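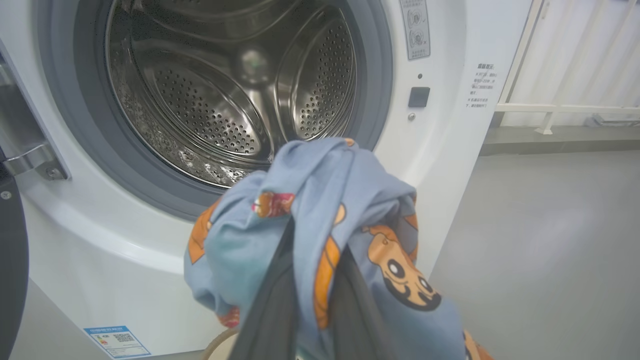 Figure 4. Front-loading washing machine, door open. Perforated stainless steel drum with raised lifter paddles; gray rubber door gasket.

4.2 Snare buzz and the rack tom

Every drummer knows the sound. You hit the small tom, and the snare drum, which you haven't touched, answers with a hiss of its own. It happens in living rooms and on big stages, with cheap drums and with very good ones, and most players have a private cure for it that they learned from an older player. We love these cures. One of the great pleasures of this project was collecting them, and the larger pleasure was finding out that several of them work, and work well enough to measure.

The recordings used in this section come from the second round of sessions at the Warnville rehearsal rooms, the last of which took place on 23 June 2018. Florencio Cifuentes and Yasuo Fukuda played all of the strokes, and we kept 769 of them after throwing out double hits, rim contact and one long run spoiled by a squeaking stool. The snare drum was the same throughout: a Pruitt maple shell with a 14-inch coated head on top, a thin clear head underneath and a plain set of steel wires. We changed only three things, namely the pitch of the tom, the tension of the snare-side head and the tension of the wires.

Let us start with the tom, as its effect was by far the easiest to hear. With the snare drum left alone, we brought the tom up in small steps from a low, slack tuning. At first the wires barely spoke. Then, over a very narrow range, the buzz swelled until it was nearly as loud as a light tap on the snare itself, and a quarter turn of the tom's tension rods later it had mostly gone again. The peak came with the tom at 224 Hz, close to the lowest note of the snare-side head when measured with the wires off. It is a beautiful effect to hear in person! Fukuda found that he could place the tom on either side of the peak by ear alone, simply by listening to the wires and ignoring the tom.

This fits the simple picture given in Section 2. The air between the two drums carries the tom's note to the thin bottom head, the head moves, and the wires rattle against it. Where the two notes meet, the head moves most. What surprised us was how steep the sides of the peak are. We had expected a broad hump, given how quickly a drumhead loses its energy, and had planned our tuning steps to match. The first set of steps was so coarse that it missed the peak altogether, and all of those strokes had to be played again.

Tightening the wires is the cure we were told about most often, and here the results are more mixed. Going from loose to medium made the buzz shorter and a little quieter. Going from medium to tight shortened it further, but both players felt that the drum had lost its voice at low volume, and Cifuentes refused to use the tightest setting for ghost notes. We think he has a point. The spectra show that soft strokes at that setting lose much of their energy above 2,000 Hz, right where the crispness of a quiet snare note lives. A setting that silences the buzz by silencing the drum is a poor bargain for most kinds of music.

A second cure, passed on to us by Bernadette Begay from her years of teaching, is to loosen the two tension rods on each side of the snare bed and bring the remaining rods up slightly to make up for it. We were frankly doubtful. In the event it gave the most useful result of the whole round: the buzz fell by about 19 percent in measured duration, and the sound of the drum under soft strokes stayed nearly the same. Listeners who heard the recordings without knowing which was which also picked out the Begay tuning as the cleaner one more often than chance would explain (the full listening results are given in Section 5). The loosened rods seem to let the head sit more closely against the wires near the bed, so that there is less room for them to bounce. We have no direct measurement of that contact yet and would very much like one.

Some limits should be kept in mind. Only one snare drum was used, and a metal shell might behave differently. The room at Warnville is small and fairly dead. The bass drum was also present in every session but was never played, although it is a strong source of buzz in its own right, particularly with a hard beater. Liam Whiteley has since repeated part of the tom series with a Wullolholm kit in a larger hall and reports a peak of similar width, at a lower pitch, as one would expect from his slacker bottom head. Those recordings are still being processed and are left out of the tables.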